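Lighting changeover: dimming levels, glare and the next floor

12 shares | 4 comments

The fluorescent fixtures on the ground floor of the Park building have been replaced with LED panels. Work finished in May. The upper floor follows once the ceiling grid has been surveyed. Several people have asked why the new panels are not run at full output, and a short explanation is due.

A new LED panel gives more light than the room needs. Output falls slowly over its life, and the design level has to be met at the end of that life as well as at the start. The controls are therefore set to 70 percent for now and will be stepped up as the panels age. The setting is stored in the driver, not at the wall switch, so turning the switch off and on does not change it.

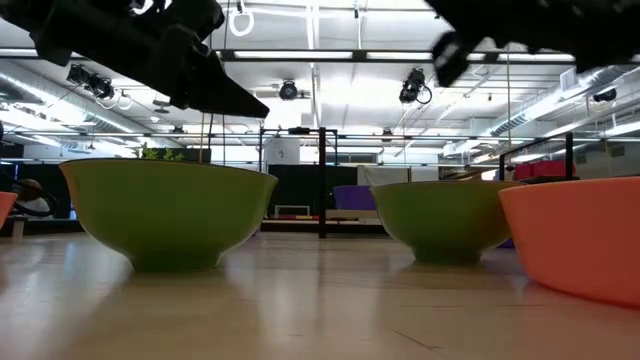 Glare is measured separately from brightness. There are two kinds. Direct glare comes from looking at the fixture itself, and the prismatic diffusers on the new panels deal with most of it. Reflected glare comes off a surface, and the fixture supplier can do very little about that. A glossy finish sends the light back in one direction, as on the pale wooden tabletop with the green and orange bowls, where the overhead lighting shows as long shiny streaks. A matte finish scatters the same light and the streaks disappear. The usual correction is to move the table or the seat so that the streak falls outside the line of sight. Turning a desk so that the fixtures run parallel to the direction of view is often enough. Dimming helps less than people expect, as the streak and the surface around it get darker together.

Please do not tape paper or film over a panel. It traps heat at the edge where the diodes sit and shortens their life. Gaetano Palumbo removed three such covers last month and will go on removing them.
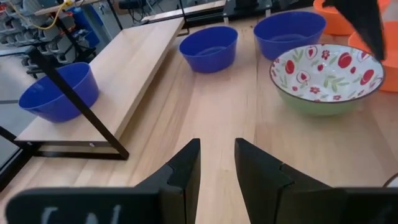

Building Services, Lighting and Electrical Group

Occupancy sensors are the second subject of complaint. Each sensor has two adjustments, sensitivity and hold time. Hold time was delivered at 3 minutes, which is too short for anyone reading or typing without large movements. It is now 30 minutes in offices and meeting rooms. Corridors stay at the delivered value. Restrooms have been moved to the office value after comments that need not be repeated.

If a light goes out while a room is in use, note the room number and the time of day and send both to Ginevra Testa. "The lights are bad again" cannot be traced in the log. A sensor that fails to see one corner of a room is normally blocked by a cabinet or a hanging sign, and can be moved by one ceiling tile without new wiring.

The old tubes contain a small amount of mercury and leave the building as hazardous waste. They are stored in the marked crates next to the loading door. Broken tubes go in the sealed drum beside the crates, never in the general trash. Desk lamps with screw-in compact fluorescent bulbs are covered by the same rule.

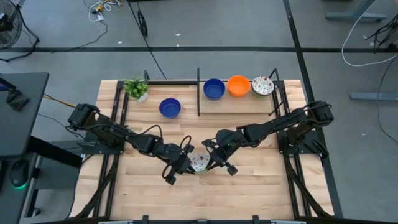 Rebecca Sorrentino wrote to ask whether the upper floor could have a warmer color of light, and said that the ground floor now makes her feel as if she is waiting for a dentist. The panels ordered for upstairs are the same model. Their color is selected with a small switch on the driver, so a warmer setting costs nothing if it is chosen before installation. Changing it afterward means opening every panel. Settimio Barbieri will set up one panel of each color in the upstairs corridor on Tuesday and leave them on all day. Comments go to him in writing before the order of work is fixed.

Spare drivers are held in the ground floor electrical room. Remo Pagano has the key.

4 comments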